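Speaker notes, Jendow session, afternoon slot. Topic: bench layout for sorting small boards and leads.

**Slide 1. Scope**

- Covers the table, the bins, the steel tray and the liner. Soldering and test are in the Cheon talk, so send questions there.
- The Melter batch was mixed stock: 166 boards and 343 short leads, unsorted, delivered in one carton.
- State the aim once: every part has one place to wait and one place to be looked at.

**Slide 2. Bins at the sides, tray in the middle**

Yellow bins go along the left and right edges of the table. The tray goes between them, over the seam where the two tabletops meet. Sheet paper in the tray, cut to leave the rim clear. Pause on the slide long enough for the back rows to read the layout.
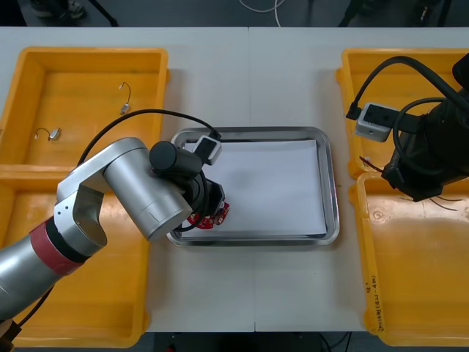

A reviewer of the draft asked why plain paper was used instead of a dissipative mat, given that bare boards go into the tray. The reviewer also said that steel under paper is no substitute for a grounded surface, and that the talk should say so before someone copies the layout for live stock.

Agree with this and say it aloud. The Melter boards were scrap for identification only. For anything that will be powered again, use a grounded mat and the usual wrist strap. The paper does two jobs here: it cuts glare from the tray floor, and it can be lifted out with the debris on it.

**Slide 3. Glare**

Polished metal is the main visual problem on this bench. A bright face reflects the lamp in one place and the dark surroundings in another, so an edge can be hard to find even when it is close.
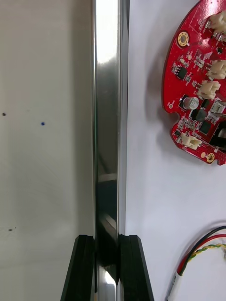
Moving the lamp helps less than expected. At Drornum we lowered it twice and the highlight moved with it. A diffuser gave a better result. Matte stock would be better again, but steel trays clean up well and we already had them.

**Slide 4. Leads and boards**

Keep leads in shallow bins with flat floors. The old Drornum bench sheet, dated 1984, called for deep tubs, and leads tangled at the bottom of them. First pass through the Melter carton took 51 minutes with the shallow bins. No timing exists for the tubs, so do not claim an improvement.
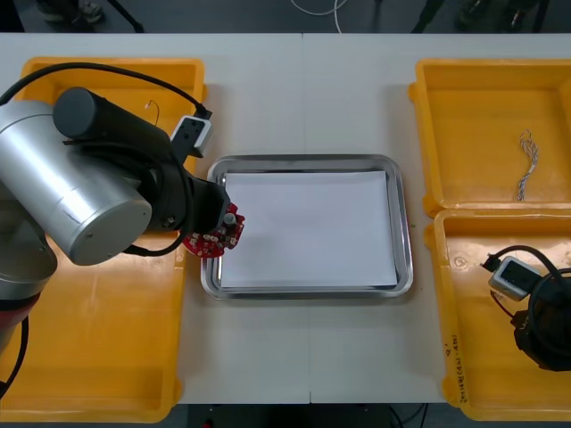 Boards are checked over the tray and short leads stay in the bins. Overlap between the two is where parts go missing. A short brown wire bent into a hook, like the one in the left yellow tray, is easy to pass over at a glance, so each bin gets a second look before it is emptied. The red board at the tray's upper-left rim has an irregular outline, and boards of that kind are sorted by their components, with shape as a secondary check only.

**Slide 5. Open points**

- Bin labels: front wall or rim? Cheon uses the rim.
- Paper change interval not settled. Currently once per carton.
- Layout drawing is at the end of the Jendow handout. Leave it on screen during questions.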